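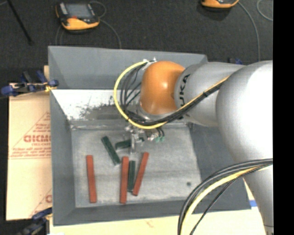
Graue Kisten seien immer zu tief, schrieb ein Leser unter den letzten Eintrag, man sehe nur, was obenauf liegt, und der Rest existiere praktisch nicht mehr. Er sortiere deshalb alles in Schubladen.

Januar, vom Verfasser dieses Blogs

Der Einwand ist berechtigt, betrifft aber die Füllhöhe und weniger die Kiste. Solange der Inhalt in einer Lage auf dem Boden liegt, ist eine große, oben offene Kiste schneller als jede Schublade: hinsehen, greifen, fertig. Problematisch wird es ab der zweiten Lage. Grüne Klötze neben anderen grünen Klötzen findet man, grüne Klötze unter anderen grünen Klötzen muss man suchen.

Ich habe das zu Hause mit dem Bestand aus dem Baukasten von Nikalum nachgestellt. 52 Teile, eine Kiste, kein Deckel. Lose hineingekippt brauchte ich für 20 bestimmte Teile 14 Minuten, die Hälfte davon mit Umschichten. Danach habe ich ausgedünnt und nur das in der Kiste gelassen, was nebeneinander Platz hat. Der Überschuss liegt jetzt in zwei flachen Einsätzen von Lumbao im Regal. Die Zeit habe ich beim zweiten Durchgang nicht mehr gestoppt, der Unterschied war auch so deutlich.

Zur Farbe: Grau ist als Untergrund brauchbar, sofern die Teile selbst nicht grau sind. Grün hebt sich gut ab. Meine Distanzstücke aus Aluminium dagegen verschwinden darin und wohnen deshalb in einer gelben Dose.

Schubladen habe ich ebenfalls, sechs Stück von Wosura, für Schrauben und Kleinkram. Für Klötze taugen sie nicht — die Front ist zu niedrig, und beim Aufziehen verkantet sich regelmäßig ein Teil an der Rückwand.

Offen ist noch die Frage der Trennstege. Gesteckte Stege wandern beim Greifen, geklebte bekommt man nicht mehr heraus. Am Dienstag probiere ich eine Variante mit Klemmprofil.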